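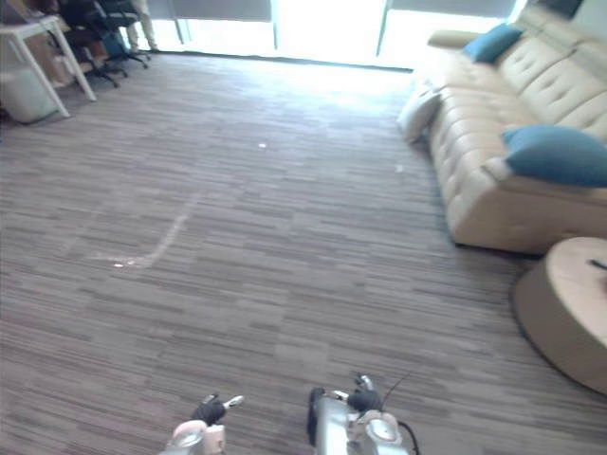 Qiuyue Gu
Gifts & Occasions | Thread

My mother-in-law retires in October, after many years at the Cleltbridge post office. I am in charge of the gift. Please wish me luck.

2/ We are 12 people in the family group and everybody put in money. Together we have nearly 200 dollars. Very generous, but now everybody also has an opinion.

3/ My husband said a watch. She already has 2 watches and wears neither of them.

4/ So I asked her sister in Adenside. She told me that she always wanted a good teapot, but she finds it too expensive to buy for herself.

5/ I ordered one from Prikis, dark green, with six cups. They wrap it for free if you ask before 6 p.m. I asked at 5:40.

6/ For the card, each person writes one line by hand. My nephew wrote "No more early mornings, Grandma." I think she will cry at this one.

7/ Question for you: do I give it at the lunch, before all the guests, or at home in the evening? She is a shy person.

Print this | E-mail to a friend
Filed under: Retirement gifts, Family
Contact | © Tyagi Pages | Back to top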